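# Shop tips: getting a benchtop gripper to hold small stuff

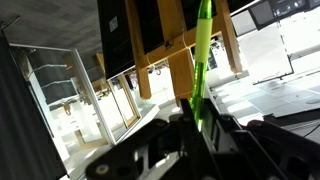

*Green pen held near its lower end in the jaws, easel behind.*

We get asked about the Culter kit from Brirkska more than any other small arm, mostly by people who want it for the hobby bench or a craft room. I used one for 13 days. These are the habits that helped, and a few things to know before you pay for it.

**Start with a pen.** Thin and round shows up bad jaw alignment right away. If the pen rolls when the jaws close, loosen the two finger screws, close the jaws on a scrap of card, and tighten again.

**Grip low or grip in the middle, but pick one.** A low grip leaves plenty of pen showing, good for handing it over. For drawing, go to the middle. Low down, the far end wanders when the arm stops short.

**Slow the close.** The kit ships set to 27 on the speed dial. I run it at 3 for anything plastic. Cheap barrels crack.

**Wipe the finger plates.** Rubbing alcohol on a rag, then let them dry. Do not use furniture polish or anything with silicone in it.

**Watch the light.** With a bright window behind the work, the wrist camera turns dark parts into one black lump. Pull a shade or turn the base so the window is to the side. Clear plastic is harder than solid colors; a band of masking tape gives the software something to find.

**Tie the cable back.** Hook-and-loop strap, one at the elbow, one above the wrist. Leave slack for a full turn. Prodromos Xenos wrote in to say he uses old bread ties, and those work until they wear through.

**What you get.** Arm, gripper, wrist camera, power supply, and a printed guide with the jaw steps out of order (do page 3 before page 2). No clamp for the bench. The Drullent clamp fits and so does any decent C-clamp with a wood block under it.

**Worth it?** For sorting pens, brushes and dowels, yes. For anything heavy, look at the Koutsoukos arm and plan on a sturdier table. Spare finger plates are sold only in pairs, so order a set with the kit.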